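Werkstattbuch > Greiftisch > Besuche und Vorführungen

Suchbegriff eingeben Suchen Erweiterte Suche

September, Vorführtag, Eintrag nachmittags

Besuch von Pundach ab 14 Uhr, vorher Aufbau mit Othmane. Tisch seit mittags frei, Teile aus der Spielzeugkiste genommen, die kennt jeder und es geht nichts kaputt. Ketchup auf den Teller, Schale rechts daneben, Obst drumherum. Lage der Teller NICHT mehr ändern nach dem Einmessen!! Letztes Mal eine halbe Stunde verloren deswegen.

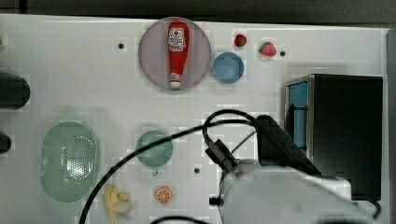 Einmessen lief durch, erster Versuch gleich brauchbar. Geschwindigkeit auf 72 Prozent runter, solange Gäste im Raum sind. Mehr sieht zwar flotter aus, aber dann stehen alle zwei Schritte weiter hinten und keiner fragt mehr was. Ablauf auf der Tafel: kurze Einführung (Naveen), dann Greifen, dann Fragen. Cultus-Software lief noch mit altem Profil, habs umgestellt und neu gestartet. Protokoll mitlaufen lassen, Grenze 300 Zeilen pro Durchgang, sonst wird das Auswerten wieder eine Qual.
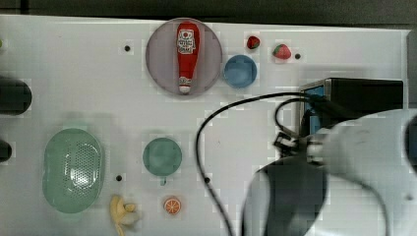

Die Leute von Pundach kamen zu siebt, angemeldet waren 3. Stühle geholt, Kaffee reichte knapp. Viele Fragen zur Sicherheit, wenige zum Greifen selbst. Einer wollte wissen ob man dem Arm auch nasses Geschirr geben kann. Noch nie probiert, hab ich auch so gesagt. Auf die Liste damit.

Danach Anfahrt an die Tasse vorgeführt, von Hand freigegeben, Schritt für Schritt. Kam gut an, vorallem weil man Zeit hatte zum Hinschauen. 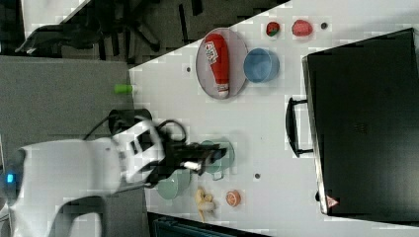

Greifer über der hellgrünen Tasse, Ketchupflasche liegt auf dem Teller.

Offen für nächstes Mal:
- Kabel am Handgelenk besser bündeln, Naveen hat noch Klett
- Ansage vor jeder Bewegung, hab ich zweimal vergessen
- Finger von Rastogi bestellen oder doch die von Plivov? Preis nachfragen
- Blatt mit den Eckdaten zum Mitnehmen, wurde dreimal gefragt

Zum Schluss noch die Flasche, auf Wunsch. Glattes Plastik ist als Vorführteil heikel, würd ich künftig an den Anfang stellen wenn noch Zeit zum Nachstellen ist. Am Ende war es hektisch und zwei Gäste mussten schon zum Zug.

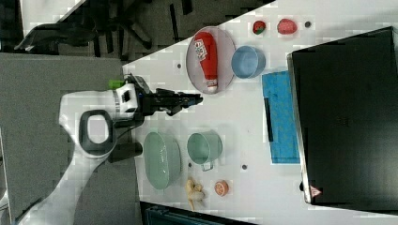

Othmane Bouzid: Flasche an den Anfang bin ich dagegen. Wenn das schiefgeht, schauen sie den Rest der Stunde nur noch auf den Notaus. Lieber Tasse zuerst und für die Flasche zehn Minuten fest einplanen. Und bitte das Profil am Vortag umstellen, nicht erst wenn die Gäste im Flur stehen.

Gut, machen wir so. Profil trag ich in die Checkliste ein. Protokolle liegen im Ordner Vorführung, noch nicht durchgesehen, mach ich morgen früh. Schlüssel vom Vorführraum hängt wieder vorne.

Zuletzt geändert
Greiftisch: Einmessen, Kurzfassung
Fingerwechsel, Notizen Saxena
Checkliste Besuchergruppen
Cultus: Profile sichern und zurückspielen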